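나무 액자 손보기: 뒷판, 받침다리, 모서리

탁상용 나무 액자는 앞면보다 뒷면이 먼저 상합니다. 받침다리가 헐거워지고, 뒷판 나사가 빠지고, 모서리 이음이 벌어집니다. 대부분은 집에 있는 도구로 고칠 수 있습니다. 이 페이지는 Hrnčiar 공방의 수리 메모를 가정용으로 옮긴 것이고, 2026년 3월 1일에 받침다리 항목을 고쳐 썼습니다.

준비물

목공용 접착제, 작은 십자드라이버, 연필, 사포(220번과 400번), 마스킹 테이프, 마른 면 천, 이쑤시개. 작업대에는 밝은색 판이나 흰 종이를 깔아 둡니다. 작은 나사가 떨어졌을 때 찾기 쉽습니다. 천을 까는 사람도 많은데, 천 위에서는 액자가 밀리고 나사가 주름 사이로 들어갑니다. 유리를 닦을 때만 천을 쓰고 나머지 작업은 단단한 판 위에서 하는 쪽이 편합니다.

1. 뒷면부터 살펴보기

액자를 엎거나 비스듬히 들고 뒷면에 빛을 비춥니다. 볼 곳은 뒷판의 구멍, 받침다리가 붙은 쇠붙이, 안쪽 테두리입니다. 하드보드 뒷판은 구멍 둘레가 부스러지기 쉽습니다. 구멍이 커져 나사가 헛돌면 이쑤시개에 접착제를 묻혀 꽂고, 굳은 뒤 튀어나온 부분을 칼로 잘라 냅니다. 그다음 같은 나사를 다시 조입니다. 더 굵은 나사로 바꾸면 얇은 테두리가 갈라질 수 있습니다.

모서리에 연필 표시가 남아 있는 액자도 있습니다. 맞춤 방향이나 재단선을 적어 둔 것일 수 있으니 수리가 끝날 때까지 지우지 않습니다. 분해할 생각이라면 본인 표시도 추가해 둡니다. 네 모서리에 각각 다른 기호를 쓰고, 맞닿는 두 면에 같은 기호를 넣습니다.

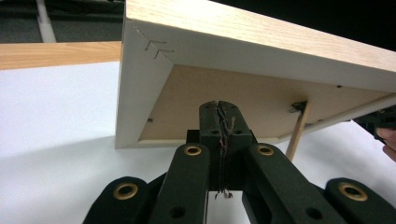

뒷판이 습기를 먹어 휘었는데, 펴서 다시 쓸 수 있나요?

조금 휜 정도면 다시 쓸 수 있습니다. 뒷판을 빼서 마른 종이 두 장 사이에 끼우고, 평평한 바닥에 놓은 다음 무거운 책을 올려 나흘쯤 둡니다. 종이는 하루에 한 번 갈아 줍니다. 표면이 부풀어 층이 일어났다면 펴지지 않으니 같은 두께의 판을 사서 잘라 끼웁니다. 드라이어로 말리면 한쪽만 빨리 줄어 더 휩니다.

2. 받침다리

받침다리가 흔들리는 원인은 다리보다 연결 쇠붙이에 있는 경우가 많습니다. 나사로 고정된 것은 조이기만 하면 됩니다. 리벳이나 스테이플로 박힌 것은 억지로 빼지 말고 쇠붙이 옆에 접착제를 얇게 밀어 넣은 뒤 마스킹 테이프로 눌러 둡니다. 다리가 움직이는 부분에는 접착제가 닿지 않게 합니다.

세웠을 때 액자가 뒤로 너무 눕는다면 다리가 짧거나 너무 넓게 벌어진 것입니다. 책상 위에 놓는 액자는 바닥에서 70도 안팎으로 서면 무난합니다. 다리 끝에 얇은 펠트를 붙이면 미끄러짐이 줄고, 길이가 모자라면 펠트를 한 겹 더 붙입니다. 다리가 긴 것은 자르기 전에 테이프로 선을 표시하고, 조금씩 갈아 내며 세워 봅니다. 한 번에 자르면 되돌릴 수 없습니다.

나무 다리가 부러졌다면 같은 굵기의 목봉을 사서 바꿉니다. 철물점에서는 길게 파는 일이 많으니 남는 토막은 버리지 말고 공구함에 넣어 둡니다. 다음 액자에 씁니다.
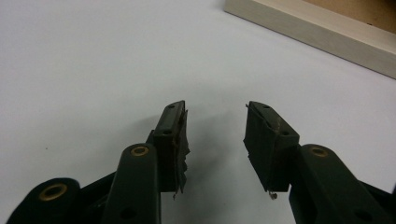

접착제를 썼다면 하룻밤 그대로 둡니다. 겉이 굳은 것 같아도 안쪽은 덜 말랐을 수 있어서, 바로 세우면 액자 무게 때문에 연결부가 다시 틀어집니다. 그동안 액자는 앞면이 아래로 가게 눕히고, 유리가 있으면 미리 빼서 따로 보관합니다.

3. 벌어진 모서리

45도로 맞댄 모서리는 건조한 계절에 틈이 생깁니다. 특히 난방을 오래 하는 1월에 많이 벌어집니다. 틈이 종이 한 장 두께라면 분해할 필요가 없습니다. 접착제를 종이 모서리에 묻혀 틈에 넣었다 빼기를 몇 번 하고, 테이프로 바깥을 감아 당깁니다. 삐져나온 접착제는 물기를 꼭 짠 천으로 바로 닦습니다. 무늬목 위에서 굳은 접착제는 사포로 갈 수밖에 없고, 얇은 무늬목은 금방 속이 드러납니다.

틈이 그보다 넓으면 모서리를 떼어 옛 접착제를 긁어내고 다시 붙입니다. 굵은 고무줄이나 끈을 액자 둘레에 두 바퀴 감으면 띠 클램프 대신 쓸 수 있습니다. 감은 뒤에는 대각선 두 개의 길이를 잽니다. 길이가 다르면 긴 쪽 모서리를 살짝 눌러 맞춥니다.
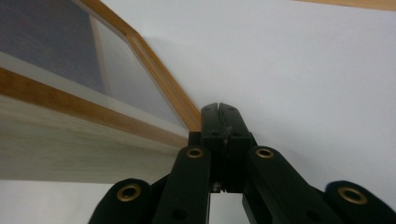 대각선을 맞춘 다음 액자가 뒤틀리지 않았는지도 봅니다. 평평한 판에 내려놓고 네 귀퉁이를 차례로 눌러서 달그락거리는 곳이 없으면 됩니다. 달그락거리면 끈을 조금 풀고 바닥에 밀착시킨 뒤 다시 조입니다.

4. 표면 손질

밝은 나무색 테두리는 손때가 잘 보입니다. 마른 천으로 먼저 먼지를 털고, 남은 얼룩만 물기를 꼭 짠 천으로 닦습니다. 물을 테두리에 직접 뿌리지 않습니다. 잔흠집은 400번 사포로 결을 따라 가볍게 문지르되, 무늬목이나 필름을 입힌 액자에는 사포를 쓰지 않습니다. 원목인지 아닌지는 앞면과 옆면의 무늬가 모서리를 넘어 이어지는지 보면 짐작할 수 있습니다. 옆면 색만 확연히 다르면 겉에 다른 것을 입혔다고 보고 조심하는 편이 낫습니다.

오일이나 왁스는 안쪽에 먼저 조금 발라 보고 하루 뒤 색을 확인합니다. 사진이 닿는 면에는 바르지 않습니다.

5. 다시 조립하기

유리, 사진, 대지, 뒷판 순서로 넣습니다. 유리는 양쪽 가장자리만 잡고, 사진은 유리를 다 닦고 물기가 마른 뒤에 넣습니다. 뒷판을 닫기 전에 액자를 한 번 뒤집어 앞에서 먼지를 확인하면 다시 여는 수고를 덜 수 있습니다.

뒤집을 때는 두 손으로 마주 보는 테두리를 잡습니다. 받침다리를 손잡이처럼 잡으면 방금 고친 연결부에 무게가 실립니다. 무게가 많이 나가는 액자는 한쪽 변을 판에 대고 천천히 눕힙니다. 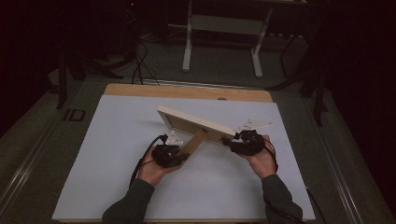

나사는 한쪽을 끝까지 조이지 말고 모두 반쯤 걸어 놓은 다음 번갈아 조입니다. 뒷판이 한쪽으로 밀리면 다리 위치도 틀어져서 세웠을 때 액자가 기울어 보입니다.

6. 보관

쓰지 않는 액자는 눕혀 쌓지 말고 책처럼 세워 둡니다. 받침다리는 접고, 액자끼리는 앞면과 앞면, 뒷면과 뒷면이 마주 보게 합니다. 사이에 골판지를 한 장씩 끼우면 쇠붙이에 테두리가 긁히지 않습니다. 빼 둔 나사는 봉투에 담아 뒷판 안쪽에 테이프로 붙입니다.

메모: 뒷판을 새로 맞출 때는 원래 판을 대고 그리는 것이 자로 재는 것보다 정확합니다. 원래 판이 없으면 안쪽 홈의 가로와 세로를 재고 각각 1밀리미터를 뺍니다.

정리: Jozefína Hrnčiar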